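Chapter 6
Storage and Handling in the Small Warehouse

Most stock losses are small. A cracked lid, a box put back on the wrong shelf, a label nobody could read. Add them up over a year and you get a real number. At Huanca, a parts wholesaler with 3 sites, the number was 2,000 items. Not stolen. Just lost, broken or written off.

This chapter covers where goods sit between receiving and shipping. Racking is in Chapter 7, so skip ahead if thats what you need.

Key terms: bin location, pick face, dead stock, open storage, cycle count.

6.1 Open storage

Open storage means no lid, no door, no seal. Cheap and quick. Workers can look in, reach in, move on. Good for low-value goods that turn over fast. Bad for anything that hates dust or light.

Wear is normal. Scuffs on a bin wall don't matter much, cracks do. Elvira Espinoza, stock manager at the Braltolthorpe depot, had her team check every open bin in June and pull the cracked ones. Scuffed ones went straight back on the line.
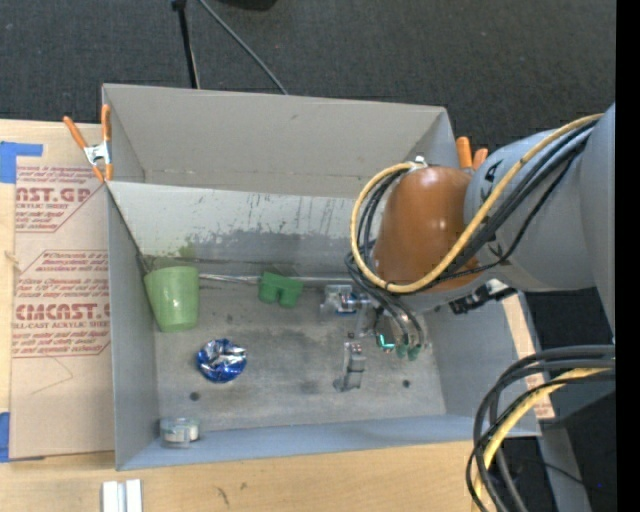
6.2 Bin locations

Every bin needs an address. Aisle, bay, level, position. Keep it short. Bornard ran for years on color names ("the blue row by the dock") and it worked fine untill the row was repainted.

Two rules. One address per bin, and one product per address where space allows it. Mixed bins save room but slow down picking, and counts come out wrong more often.

Case: Jairo Zapata took over a stockroom of 550 bin locations. No map. He started with the fast movers, gave them addresses at waist height, then worked outward from the packing bench. Slow stock came last. We come back to his layout in section 6.4, with the cycle count sheets.

Burnska Course Books | Contact the publisher | All rights reserved | Back to top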